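Kodside 808 Floor and Bin Coating, Grey
Two-part epoxy for steel and concrete. Supplied by Zamico, Fovdale. 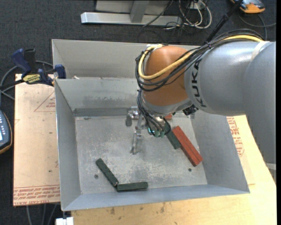
Specifications
Colour: grey, satin
Pack size: 4 L kit (resin and hardener)
Coats: 2
Recoat window: 4 to 24 hours
Maximum service load: 2,000 kg per square metre

Preparation
Degrease, then abrade to bare metal or sound concrete. Vacuum dust before priming. Do not apply below 10 °C.

Storage
Keep sealed and upright, away from direct sun.

Data sheet revised Apr 5, 2024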